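Rerkano Bin Cell – Demonstration Day at Barport

Product: Rerkano Bin Cell, mixed-item configuration
Order code: RBC-311
Next open day: Thursday, March 19, 2026, Barport, Hall 11
Registration: required, free of charge

Overview

The Rerkano Bin Cell is a tabletop station for picking loose, unsorted items from a metal bin. It is supplied as a bin, a clamp set, a gripper and the Limby control software, for use with an arm the customer already owns or orders separately. The open day lets prospective buyers see the cell run and try their own parts in it.

What is demonstrated

Each session starts with a bin of mixed small goods. The items are chosen to differ in shape and surface: foil, a flat tray, a ring, a studded plate, a small block. Reflective parts against bare metal are the usual source of missed picks, and the demonstration bin is left unpainted. Visitors who want to see the cell on a matte surface can ask for the liner, part 108.

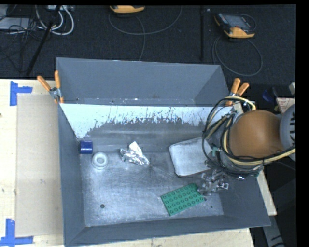

Sessions run 50 minutes, including questions. The operator runs the first cycles at reduced speed and then moves to the production setting. Item positions are changed by hand between runs, and visitors may do this themselves once the arm is stopped and the operator has given the all-clear.

The session is led by Vendula Čierny, applications engineer for the Bin Cell line. She also takes technical questions on gripper selection, cable routing and cycle planning.

Bringing your own parts

Parts must be dry, clean and free of sharp edges. Maximum weight per part is 311 g. Send a drawing or a sample to the Barport office before the visit if the part is transparent or flexible – these need a separate gripping test and are not run during the open session.

Included with the cell

Metal bin with crosswise divider
Spring clamps
Gripper with mounting plate
Limby software, single-station license
Setup guide, printed

Not included

Robot arm and controller
Table
Guarding

Availability

Units ordered at the open day ship from the Sýkora warehouse. The two-bin version is planned for September and will use the same gripper and license. Existing single-bin cells can be upgraded on site.

Related: Bin liner 108 – Spare clamp set – Limby station license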